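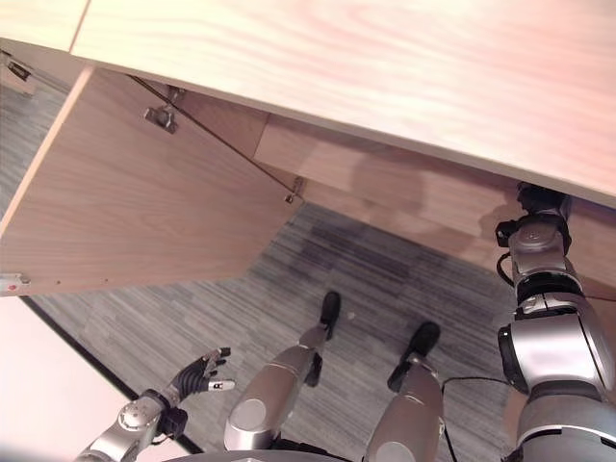

Danuta Kaczorowski留言说，她最看重的是机器人肯把手伸到柜板底下去。以前试过的几套方案，开正面的抽屉都挺利索，一碰到下翻门和带撑杆的柜子就停在那里等人，她那边的柜子偏偏一大半都是这种，所以她想先问清楚，Zokdale到底认不认撑杆，认了以后又会怎么做。

谢谢Danuta，这个问题问得正好，我们就从这里说起吧。认的。Zokdale在动门之前会先找合页和撑杆的位置，再推算这扇门能往哪个方向走、走到哪里会被杆子顶住，然后才决定手从哪一侧进去。门放下来以后，如果杆子已经把它撑在那个角度上，程序就不会再往下压，而是把力气留给另一只手去做里面的活。下翻、上翻、侧开都支持，连着两扇对开的也行，只是对开门我们建议先在演示模式里走一遍，看看两只手会不会互相挡路（柜子太窄的时候确实会，这一点后面还要讲）。

Zokdale 柜体作业套件
适用于双臂人形机器人 | Felletard 出品

产品介绍

Zokdale是给双臂人形机器人用的一套柜体作业套件，里面有技能程序、标定件、练习用的柜门架，还有一段由我们的工程师陪着走完的上手期。它做的事情听起来都很家常：开柜门、关柜门、扶住一块板、顶住一块板、检查合页松没松、把手伸进柜子里够到靠后的地方。可是做过的朋友都知道，家常的事情最磨人。一张桌子、一个柜子，从正面看方方正正，等机器人站到跟前低头一看，看见的全是斜着的板边、阴影和自己的两条胳膊，桌面还把里头挡掉一大块。我们花在这个“低头看”上面的时间，比花在其他所有功能上的加起来还多。

所以这套东西从一开始就是按机器人自己的视角来做的。头部相机看到什么，程序就用什么，您不需要在房间里另外架设相机，也不用在家具上贴标记。浅色木纹的板子彼此颜色太接近，边缘不好分，这是老毛病了，我们现在的做法是把板边的高光、接缝和投影放在一起看，再用手腕轻轻碰一下来确认。碰的力度可以自己设，出厂时给得很轻，家具面漆比较娇气的话还可以再往下调。

它能做哪些活

柜门开合。包括下翻门、上翻门、侧开门。带撑杆、带阻尼的门都可以，碰珠和按压式的小门扣也在支持范围里。按压式门扣有一个小窍门，按的位置要尽量靠近扣子本身，程序会自己去找，但如果扣子和门板颜色一样，头一回最好由人用遥操作手柄带一次，它记住以后就不会再问了。

托举与顶靠。一只手从板子下面往上顶，另一只手空出来干活。这是维修师傅天天在做的动作，换螺丝、调合页的时候，板子总得有谁扶着。Zokdale可以让手臂停在一个位置上稳稳地顶着，力度变了就跟着补一点，力度突然消失就立刻停下并慢慢收回，不会“咚”的一下弹上去。

柜内伸手。手进到柜子里之后，头部相机多半已经看不见它了，这时候程序会改用关节位置和触碰来判断手在哪里，走得也会慢很多。请不要嫌它慢，我们试过调快，结果是指节上多了不少划痕，还有一次把一位同事放在柜子里的茶叶罐推到了最里头，大家找了一个下午。

五金检查。合页松动、撑杆安装偏斜、螺丝凸出来，都可以在开合的过程中顺带记下来。记录里会有门的开合角度和受力曲线，您把几次的曲线叠在一起看，哪扇门在慢慢变沉一目了然。这个功能是应几位做公寓维护的客户要求加的，后来他们用得最多的反而是打印那一页清单，贴在柜门里侧给下一位师傅看。

站姿和地面

柜子矮，人形机器人就得弯下身去，两只脚怎么放就变得很要紧。Zokdale会在开始之前先调整步位，两脚前后错开一些，给往上顶的那只手留出支撑。地毯、地砖、木地板都可以用，地毯上请先做一次“踩实”检查，菜单里有，照着做就是了。绒毛特别长的地毯我们目前还不推荐，脚底的触地判断会变得犹犹豫豫，看着让人着急。

地上如果有收边条、门槛或者不同材质交接的地方，也请在开始前指给程序看一下，它会尽量避开，不把脚踩在那条线上。线缆也是一样，胳膊附近露在外面的线请用随箱的软扎带理一理，留一点余量，别勒太紧，手肘还要弯呢。

Floltatance 记录与回放软件

每一套Zokdale都带Floltatance。它把相机画面、关节位置、手腕受力放在同一条时间轴上，您可以像看录像一样拖来拖去，看到哪一步不对劲，就在那一步上写批注，下次机器人走到同样的地方会停下来等您点头。批注可以用中文写，写得口语一点也没关系，它是给人看的。

软件里存得下2000段动作记录，满了以后会提醒您导出，不会自作主张删掉旧的。我们收到过来信，问能不能改成自动覆盖，想了很久还是没改，丢掉一段调了一整天才调好的记录实在太让人难过了。如果您确实想要自动清理，可以在设置里自己打开，藏得稍微深一点，在“存储”下面的第二页。

两个版本怎么选

标准版适合已经有机器人、想让它真正去干柜体维护或者组装活的团队。Min版是小一号的选择，只含柜门开合和Floltatance，没有托举与顶靠，也没有柜内伸手，练习架换成桌面大小。学校实验室、刚刚起步的小组，或者只想先看看合不合用的朋友，选Min就很好，以后升级只补差额，标定数据可以原样带过去，不用从头来。

有客人问我们，既然能升级，是不是干脆都劝大家从Min开始。我们觉得还是要看您家里（或者车间里）有什么样的柜子。要是下翻门多，板子又重，少了托举会很不方便，您会一直惦记着那只闲着的手，那就不如一步到位。

规格摘要

适用机型：双臂、多指手、带头部相机的人形机器人，下单前请把型号发给我们核对
支持的柜门类型：下翻、上翻、侧开、对开
随附动作模板：标准版332个，可复制后自行修改
练习架开合寿命：门轴件为易损件，可单独购买
动作记录容量：2000段
上手期：16小时，由工程师陪同，可以拆成几次
标定件重量：300克
界面语言：中文、英文、波兰文
供电：取自机器人本体，练习架无需供电

箱子里有什么

标定件和它的软布袋、练习用柜门架（合页和撑杆都可以更换，附内六角扳手）、遥操作手柄、软扎带、纸质手册、Floltatance授权卡。手册印得比较厚，前半本是图，后半本是我们自己摔过的跟头，建议从后半本看起。

机器人本体和灵巧手不在套件内。

安装和上手

拆箱以后请先别急着去开真柜子。练习架放稳，标定件夹在手腕附近，照手册走完标定，再让机器人在练习架上把每种门都开一遍。练习架的撑杆有松有紧，紧的那根会让不少机器人第一次就停下来报警，这是正常的，把力度上限往上调一格再试。调完记得保存，很多朋友是在这一步忘了保存，第二天又打电话过来，我们也乐意再讲一遍。

上手期里，工程师会跟您一起挑一件您自己的家具，从看柜子、记合页开始，一直做到能独立开合。请尽量挑一件平时真的在用的，旧一点没关系，合页有点歪更好。新家具开起来太顺了，学不到什么。如果方便，请上午开始，屋里光线变化慢，木纹上的影子也不会老是跑，记录前后对照起来舒服得多。

需要提前知道的事

玻璃门目前只支持带边框的。无框玻璃门的边缘相机看不稳，我们不想让您冒这个险。

柜子内宽如果比机器人的两只手并排还窄，请改用单手模板。程序会给出提示，但提示是黄色的小字，容易漏看，下一版会改大。

机器人顶着板子的时候，请不要把头或手伸到板子底下。需要人接手，先按手柄侧面的“交接”，等它报出已经减力，再扶住板子。

深色、高亮的柜面反光厉害，开始前请拉一下窗帘。

指尖和手腕碰到木板的部位请保持干净，用微湿的布擦就好，不要用酒精擦家具面，我们的同事擦花过自己的办公桌。

售后与配件

主套件保修期内免费维修，来回运费由Felletard承担。练习架的合页、撑杆、门扣都有单卖，下单时请写清楚架子底部的字母编号，新旧两批的孔位不一样，发错过几次，给大家添麻烦了。软件更新随时推送，您可以选择不装，旧版本我们也会继续接受提问。

九月起，标准版客户可以预约远程复查：把几段Floltatance记录发过来，工程师会写一份看得懂的回信，告诉您哪扇门的力度可以再放松，哪个模板其实用不上。回信通常比较长，请泡杯茶慢慢看。

常有人问到的

我的柜子是旧款，合页样式很少见，能用吗？
先拍几张合页打开和合上的照片发来，我们看了再答复。机器人怕的多半是门走到半路突然变沉，样式少见倒还好办。

可以租吗？
Min版可以按月租，租金日后能抵货款。标准版暂时只卖不租。

可以只买动作模板吗？
可以，但是没有标定件的话，模板的精度我们不敢担保，请您自己斟酌。

没有编程经验的人能操作吗？
能。手柄和批注就够日常使用了。想自己写模板的朋友，手册末尾附了接口说明，写到一半卡住了也欢迎来问。

询价与预约演示

请在页面下方的表格里留下机器人型号、柜子的类型和大致尺寸，有照片就更好了。演示可以到我们展厅来看，也可以约视频。来展厅的话，欢迎带一扇您自己的柜门，我们有架子可以把它装上去试。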